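Ulwood Clothes Swap, planning meeting, June
Back room at Curnilgate, 7pm start (ish)
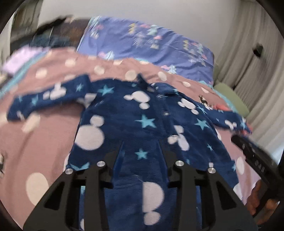 *Navy fleece top, stars, three buttons down the front. Kids' rail.*

**Present:** Wendy Mapplebeck (chair), Mrs Yüksel, Priya, Tom, Len (notes)
**Apologies:** Dandcombe lot, clash with their quiz

**Last minutes** - agreed. Tom's name spelt right this time.

**1. Hall**
Booked, 2 till 5. Key from the shop next door, must go back same night. Heating still on the timer, can't be changed by us. Rent £45, up again. Wendy to ask if we get the old rate as it was promised in writing. She has the email somwhere.

**2. Tables and rails**
14 tables in the store, one with the bad leg, not to be used for shoes again. Short of rails. Dandcombe will lend two if collected. Tom has the van, needs someone on the other end. Priya yes.

**3. Sorting**
Long discussion. Last time all kids' stuff went in one heap by size and got mixed up by half past. Mrs Yüksel wants it by age, Priya says labels differ too much between shops. Agreed: baby, small, middle, big. Coloured pegs. Adult coats seperate, by the door.
Nightwear and fleeces go on the kids' rail, not in the boxes. Underwear no, unless new in packet.
Anything stained or missing buttons to the mending table.

**4. Tokens**
One item in, one token out. Coats count as two. Argument re school uniform, Wendy wants it free to anyone, no token. Voted, carried. Tom against, wants that noted. Noted.

**5. Teas**
Mrs Yüksel doing the urn. Cakes - ask round. No nuts. 50p a cup stays, squash free.

**6. Leftovers**
Charity shop won't take bags after 4 now. Len to ring the Dandcombe hospice shop. If no luck Wendy's garage, but only for a week, she was firm.

**7. Posters**
Old ones have the wrong start time on. Priya reprinting. Library, surgery, both schools, chip shop.

**AOB**
- Mirror needed, full length. Anyone?
- Lost glove from last swap still in the biscuit tin
- Len asked for a new pen

**Actions**
Wendy - rent email
Tom / Priya - rails
Priya - posters, pegs
Len - hospice shop, type these up

Closed 8.20. Next meeting same room, Wendy to send round the date.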